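Notes on cleaning stuff, kitchen and shop sink. Typed fast, fix later.

**Degreaser, the concentrate kind**

Use less than you think. Capful in a bucket of warm water does a whole stove top. Joanne Stockdale used to pour it straight on and then wonder why the floor was slick for two days. If it foams when you rinse, you used too much. Rinse again.

Old bottle of Lorden under the sink is still good if it shakes back together. If it stays in two layers, toss it. Don't top up an old bottle with a new kind. Ever.

**Hood filters**

Pull them, lay flat in the deep sink, hottest tap water, squirt of degreaser, 30 minutes. Not overnight. Left ours overnight in November and the aluminum went gray and chalky, still works, looks awful. Brush with the grain of the mesh. Shake, stand on edge on a towel. Put back bone dry or they drip on the burner.

Do not put bleach in with them. Bleach plus aluminum, no. Bleach plus anything with ammonia, leave the room.

**Glasses that come out cloudy**

Two different problems. Wipe one with white vinegar. If it clears, that's hard water, run an empty load with a cup of vinegar on the top rack. If it doesn't clear, the glass is etched and there's no fixing it. Etching is too much detergent in soft water, mostly. We cut the powder by half when we moved to the Lelldale house and no new cloudy ones so far.

Also check the rinse aid. It's always empty.

And clean the screen at the bottom of the machine. Twist, lift, rinse, old toothbrush. Ours had a label off a pickle jar and 13 cherry pits in it.

**Boards and wood stuff**

Never in the dishwasher, never soaking. Hot soapy water, scrub both sides even if you only used one, rinse, stand up on edge. Flat on the counter and it cups, then it rocks every time you cut an onion.

Onion smell: coarse salt, half a lemon, scrub, leave five minutes, rinse. Garlic takes two goes.

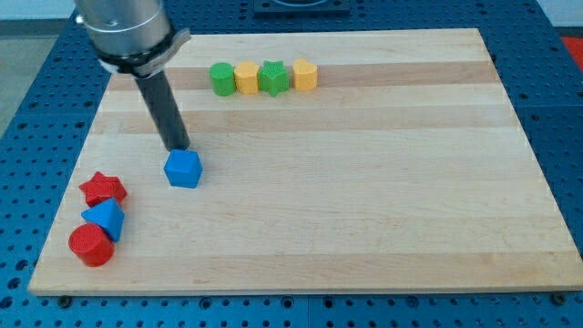
Oil when it looks pale and thirsty. Mineral oil from the drugstore, the plain one, not olive oil, it goes rancid and you will smell it. Warm the bottle in a mug of hot water first and it soaks in faster. Leave overnite, wipe off what's left. New board gets three coats, after that whenever.

Fuzzy after washing? Let it dry all the way, then fine sandpaper, then oil.

**Stainless sink**

Baking soda on a damp rag, go with the lines. Rust spots are nearly always from a can or a steel wool pad left sitting. Same baking soda, make it a paste, wait a bit. Steltton pads are fine on pots but keep them off the sink, they shed.

No chlorine powder left standing in there. Pits it.

**Shop hands, shop sink**

Cooking oil first, dry, rub it in till the grease lets go. Then dish soap, still no water. Then water. Works better than the orange goop and costs nothing. Spoonful of sugar if you want grit.

The shop sink trap wants opening twice a year. Bucket under it. BUCKET. Sawdust plus soap sets up like oatmeal in there.

**Rags**

Oily finish rags get hung flat outside, one layer, till they're stiff. Never balled up in the trash, they can catch fire on their own. Greasy kitchen ones get washed seperate, hot, no fabric softener. Softener makes them push water around instead of picking it up. Check they don't still smell of grease before they go in the dryer.

**Spray bottles**

Label with a paint marker, masking tape falls off. Write what's in it and how strong. Inskip sprayers clog at the tip, run hot water thru them before you put them away.

Need: vinegar, white, two jugs. Rubber gloves, mediums. Toothbrushes for the drawer. Mineral oil.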